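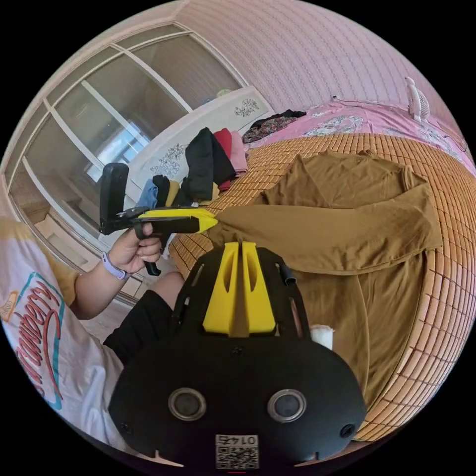
Figure 1. A brown garment spread out on a bamboo mat, one fold pinched.

Household Textiles, Unit 7: Folding on a Soft Surface
Handout for the January 2015 session

Welcome back! Last unit was all about washing and drying, and I know a few of you were itching to get to folding. So am I. This is my favorite part of the course, because everybody already does it and almost everybody can get better at it in one afternoon.

Most folding guides assume a big clean table. Most homes don't have one free, so the bed ends up doing the job, and it can do the job very well if you set it up right.

1. The surface

A bare mattress with a sheet on it gives under your hands. You press a crease in, the bedding sinks, and the crease goes crooked. Anything flat and a little firm laid on top will help. A woven bamboo mat like the one in Figure 1 is a lovely choice - the small tiles are laid out in a grid, so you get ready-made straight lines to work to! Line up a hem with one row of tiles and you can see right away if the garment is twisted.

Other things that work: a thin blanket folded double, a large cork board, a cotton rug with the pile side down. Please don't use a plastic sheet. Cloth slides all over it.

Smooth the bedding first, then put the mat down. If the mat covers only part of the bed, keep your folding on the mat and use the rest of the bed for the finished stack. Patterned sheets (there's a pink floral one in the figure) make a good backdrop for plain clothes, but small patterned socks vanish on them. Ask me how I know.

2. Opening the garment out

Large loose pieces are the hard ones. Shirts with long sleeves, robes, wide tunics. They come off the line or out of the basket in a heap, and the temptation is to start folding the heap. Spread it first.

Look at the brown garment in the figure. It lies loosely across the mat, with what look like sleeves folded over the upper part and the lower part draping away to the right. One fold is pinched near the left. A pinch like this is where I'd like you to start too:

- Find an edge or a seam, and take hold of a small fold of cloth there.
- Lift it a little. Let the layers under it drop apart.
- Draw it away from the middle of the garment, slowly, and lay it down.
- Move to the opposite edge and do the same.

Small pinches beat big handfuls. A handful drags three layers along with it, and you end up chasing wrinkles around the bed.

Sleeves come next. Bring each one out to the side, flatten it from the shoulder to the cuff, and check that it hasn't turned inside out partway down.

Clear off anything small that's lying on the cloth before you fold. There's a little white roll sitting on the brown fabric in the figure, and something that size is easy to fold right into a shirt. Tissues are the worst of the lot when they go back through the wash!

3. The fold itself

Use the Cavus fold from Unit 2 for anything with sleeves. A quick reminder:

Sleeves in across the back, one over the other. Sides in to meet the sleeves. Bottom hem up to the middle, then up again to the collar. Turn it over and smooth once with the flat of your hand.

For very wide garments, bring the sides in twice. The packet should be no wider than your forearm is long, or it will sag on the shelf.

4. Practice for next time

Pick one large, loose garment and fold it 20 times over the week, on a bed, with a mat or a stand-in for one. Write down how the first and the last one went - I love reading these notes, and the differences are bigger than you'd expect. If you kept your November worksheets, use the blank table on the back of sheet 19.

The Inthanon room has spare mats to borrow. Sign the list by the door and bring yours back rolled, with the tie on.

Optional reading: the Astlow booklet on cloth weights, section 2. It's short, and the part on how heavy cotton hangs over an edge will help with your sleeves.

Coming up: fitted sheets. Bring one!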